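28 October 2022

Open office, Wustura floor. Lights, glass wall, small table.

Continuing from the last page. The complaint was that the light near the glass wall is making people tired, and that in the afternoon it is hard to read paper at that side of the room. I wanted to look at it properly before we ask for money.

Started with the ceiling lights. The covers came down one after another and I washed them in the sink with warm water and a little dish soap. They were much more dirty than they looked from the floor. Inside of the first one was a gray film and many dead flies. I dried them with the Dusto cloths, which are good for this but leave small fibers when they are new, so please wash the cloths once before you use them on anything transparent. I did not do this and had to wipe again.

Tubes: the old ones are of two kinds, mixed in the same fixture. One is more yellow and one is more blue. I think somebody replaced only the dead one each time and took what was in the cupboard. Now all are the Ferkus ones from the box under the stairs. The box had 14, and after today there are 2 left, and one of these I do not trust because the pin is bent. Please order before winter. The number is written on the side of the box, do not trust the label on the cupboard, it is for the old type.

The light meter I borrowed from the print room. I measured on the table height and not on the floor. Before cleaning I had a very low value beside the glass, after cleaning it is clearly better, but I wrote the first values on a paper which I now cannot find. If it is in somebody's folder, please put it here. I will not write numbers from memory.

One light made a humming noise when I switched it on after lunch. It stopped after 10 minutes. To watch.

Glass wall. The frosted panels are from Psarras, and their sheet says no ammonia and no blade. So the tape marks must come off with warm water and patience. I held a wet cloth on each mark and counted slowly to sixty, then rubbed in one direction. It works for the fresh marks. The old ones in the corner are still there as yellow shadow. Maybe vegetable oil, but I want to try first on the low edge where it is not visible. Frosted side must be kept free of oil, I think, it would go in and stay. Does somebody know which side is the rough one? With my finger I feel a difference but only when the glass is dry.

I left the sheet of paper on its panel, it is not mine. If it has to stay longer, please use the low-tack tape from the drawer and not the brown one. The brown one is what made the marks.

The question from March, if the glass wall is eating the light or giving it: my opinion is that it gives. With the door open to the next room there comes daylight from there also, and the panels become bright. With the door closed they look flat and a little green. So for the reading problem the cheapest answer is to keep the door open. I know that then you hear the coffee machine.

Small table in front of the glass. I did not sort it fully. My plan was to clear it, wipe it and put back only what is used each day, but after I began I saw that I don't know what belongs to what. I moved the things only as much as needed to wipe between them. A dark top shows every dust, and when it is covered like this the dust goes only around the things and makes a map. The flowers are on the corner in the small yellow vase. I would prefer them in the middle, an elbow can push them down, but for this there must first be a middle.

To do for the table:
- a tray for small parts, flat, not deep
- decide where the chargers live
- cable labels, the ones we have are for thin cables only
- water for the flowers, somebody should take it as a job

View to the glass wall with all lights on, after cleaning:

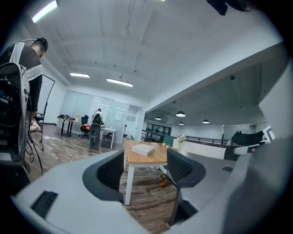 Note added by another hand: I do not agree about the door. With it open, the bright doorway is right next to the panels, and when I sit facing that side my eyes go to it all the time. I would like it half closed, or the desk turned. Also the table is partly mine, I will take my part away before the next cleaning, and please leave the vase where it is, in the middle it will be in front of what I need.

Fine. I did not think about the sitting direction, I measured only standing. Next time I will sit on each chair for a while and write down what I see from there. We can try half closed for one week and compare.

About the vase I give up.

Still open:
The shallow beams on the ceiling have dust on the side faces. I could reach only part, the short ladder is not enough and the long one is at the other building. The painted surface is soft there, so dry cloth only, no water.
Room 13 has the same covers, and I suspect the same mix of tubes. Did not open them.
Order: tubes from Ferkus, low-tack tape, one more pack of Dusto. The light meter goes back to the print room tomorrow morning, its battery is low and I have no other of this size.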